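Everything Within Reach: Rethinking One Small Kitchen Counter

Project report, Home and Living Design, second-year studio
Submitted by Inès Arnaud

Why a kitchen counter

When our studio was asked to pick one ordinary spot in a home and study it for a term, most of my classmates went for closets and entryways. I went straight for the kitchen! I cook almost every night, and I have always wondered why some kitchens feel easy to work in and others make you hunt for a spoon while the garlic burns. My project looks at one kitchen in the Plulmont apartments, a building where the kitchens are small and the people who live in them cook a lot.

I wanted to answer a pretty simple question: where do the small things go? Pots and pans tend to find a home because they are big and annoying. Chopsticks, spatulas, bottle caps, measuring spoons and the lid of that one jar wander all over the place, and I find that fascinating.

What I read first

Before visiting I worked through the course reader on work zones, which splits a kitchen into storing, washing, preparing and cooking. The idea is old and still useful. What it mostly skips is the in-between stuff — the tools that get used in three zones in ten minutes. I also borrowed the sketching method from our Trisgate workshop, where you draw a counter from above and trace every reach your hand makes as a line. My first drawing looked like a plate of noodles, and I loved it.

How I worked

I spent 4 evenings in February in the kitchen, starting at 6 p.m., and drew one reach map per meal. The counter was divided on paper into squares of 50 centimeters, which was coarse enough to keep up with a person cooking fast. Each reach got a short note: what for, which hand, and whether anything had to be moved out of the way first. I stopped each map at 40 lines, even if dinner was still going, so that I could compare one evening with another.

The moved-out-of-the-way notes ended up being my favorite part. A bottle gets pushed back to make room for a bowl, then pulled forward again, then pushed back. By the third evening I could guess which one would travel next.

What I learned about the two levels

The kitchen has a lower tiled countertop and a raised shelf behind it, where the stove is. I expected the raised shelf to be a nuisance and was wrong about that. Having the cooking up there leaves the lower level free for sorting and laying things out, and the backsplash between the two works like a border. The weak point is the shelf itself. Boxes, bottles and small containers gather beside the stove, and a big pot takes up the other side, so a hot wok has few places to go.

The utensil holder was the star of the project for me. It stands on the lower level, it is open at the top, and its slatted sides let air through. Putting chopsticks away takes one short move, and I drew that line so often that it went dark on the paper. My one complaint is that long cooking tools and chopsticks share the same holder, so pairs get separated.
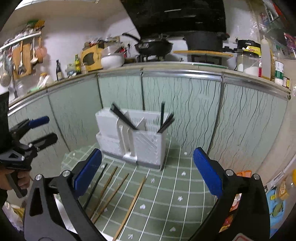

What I would change

I made three proposals and built cardboard models of all of them.

First, a divider for the holder, with a narrow section for chopsticks so the pairs stay together. I named this model Enero and it is my favorite.

Second, a low tray on the raised shelf for the bottles, so that they can slide over as a group when the wok needs space.

Third, a fixed landing spot for hot pans, marked by a board that always stays put. The model is called Tessier and it still needs a better edge, as the cardboard one buckled when I leaned on it.

Next steps

I would like to test the divider in a second Plulmont kitchen with a left-handed cook and see how the map changes. The full set of drawings is in the appendix, with the noodle-looking one first.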